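26/12/2022
by the author of Two Wheels to Cilwood

I canceled my Bitix membership last week. I had been a member for two and a half years and took 221 rides on their shared bikes, most of them between my apartment and the train station in Cilwood. I kept a spreadsheet, so the number is right. A few people at work asked why I quit, and I ended up giving a different answer each time, so I am writing it down.

The main reason is the docks. When I signed up there were 2 docks within a short walk of my building, one by the pharmacy and one across from the library. The pharmacy dock was removed in June when the street was repaved, and it has not come back. The notice on the app said the closure was temporary. It still says that.

The library dock is fine at noon. At 7:30 in the morning it is usually empty, and at 6 in the evening it is usually full, which means riding on to the next one and walking back. I timed that walk over the fall and it came to eleven minutes on a normal day. The bus from the station takes nine minutes and stops at my corner.

Bitix does have a rebalancing van. I have seen it plenty of times, always in the middle of the day, moving bikes from the station back up the hill. I am sure there is a schedule that makes sense for the whole system. For my end of it, the bikes arrived after everyone had left for work. 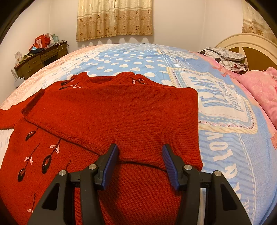 The second reason is price. The yearly plan used to cover the first 45 minutes of every ride. In the spring they cut that to 30, and added a fee for ending a ride at what they call a high demand station. The train station is a high demand station. So my regular trip, which had been included, started costing extra on the way in. It was small each time, but I was making that trip four mornings a week.

I wrote to customer service about it and got a polite reply explaining the new rules, which I already understood. They offered a credit of up to 200 points toward the rewards program. I never did figure out what the points could be spent on other than a helmet discount, and I own a helmet.

I looked at Flirkard before deciding. They rent scooters by the minute and you can leave one anywhere inside the zone, so there is no dock problem. The zone ends at Cuevas Avenue though, and I live four blocks past it. If you park outside the line the meter keeps running. I tried it for a week anyway, leaving the scooter at the corner of Cuevas and walking the rest. It was quick going downhill and slow coming home, and the pavement on that stretch is rough enough that I felt it in my wrists. I would use one again for a one-way trip downtown.

What I settled on is a used bike. I paid $362 for it at the shop behind the post office, with fenders and a rear rack already on. The lock was extra. It is an older steel frame with eight gears, heavier than I wanted, and the front brake squeals. The shop said to bring it back after a month and they would adjust everything for free.

The station has covered racks on the north side, and in the three weeks I have been riding I have always found a spot. I take the front light off and bring it with me. The saddle is not worth stealing.

There are things I miss about the shared bikes. If it started raining during the day I could take the bus home and not think about it, and now I have a bike sitting at the station overnight. Flat tires were somebody else's job. And when I had people visiting, they could get a day pass and we could all ride down to the river together.

I would still tell someone to try Bitix if they live near the downtown docks and mostly ride in the middle of the day. The bikes themselves were good – the newer ones with the wider tires especially. If the pharmacy dock comes back I may buy a day pass now and then. For the commute I am done with it, and the refund for the unused months is supposed to post in ten business days.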